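Walordale's card players get their spring tournament back in April, and the Altard Hall has agreed to stay open until the last match is done. Last year's final was settled in the car park at ten past eleven, by torchlight, in a light breeze — not ideal conditions for paper.

The game is once again Lumanlan, now up to 234 cards with the arrival of the Ikemier expansion. Its rulebook runs to 35 pages, four of which explain how to shuffle. Entry is £30, including two sealed packs and lunch. Over 2000 packs were sold in the town last year, most of them apparently to people hunting for the same dragon.

Sleeves are compulsory. Trading is allowed between rounds, and sulking is allowed throughout.

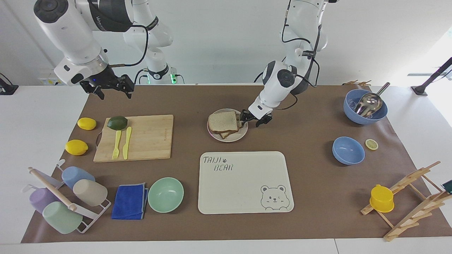
Sliced bread on a pink plate. Lunch is at one.

Doors open at 9am. Players still building their decks at half past will be given a bye, and it won't be the good sort.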